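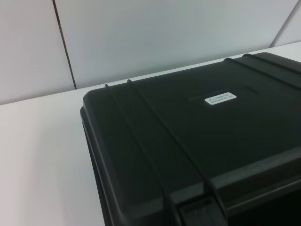
Marina Kokkinos wants to know why her trumpet had a better trip to Lisbon than she did, and on Friday she put the question to the airline in writing, with copies to the local paper and anyone else who would take one.

The letter has done more than most. Privia Air said it will drop its oversize fee for musical instruments on flights out of Dovhaniuk Field, a charge it brought in this September and has been defending ever since. The fee applied to any instrument in a hard case, whatever the size of the case, so a piccolo and a double bass paid the same. The airline called this a simple and fair system. Bass players mostly agreed.

Players in the Elletti Wind Band were less happy. The band flew 16 members to a festival last month and was billed for every one of them, including the conductor, whose baton travels in a hard tube.

Under the new rules, anything that fits in the overhead bin goes free. Larger instruments will be charged by weight, the way suitcases are. Passengers who paid the old fee can ask for their money back using a form on the airline's site, which runs to nine pages and asks twice for the instrument's date of birth. A spokesman said the form was being looked at.

Music shops have had a good autumn out of the whole business. Clurier Music on Canal Street sold almost all its soft gig bags in two weeks, as players tried to dodge the charge by leaving their hard cases at home. The shop's repair desk has been busy too, mainly with dents - the bags are sold next to the till, the repair desk is at the back, and some customers have now visited both.

The change takes effect on Monday. Cellists who buy a second seat will still pay for it in full, and will still be offered one meal.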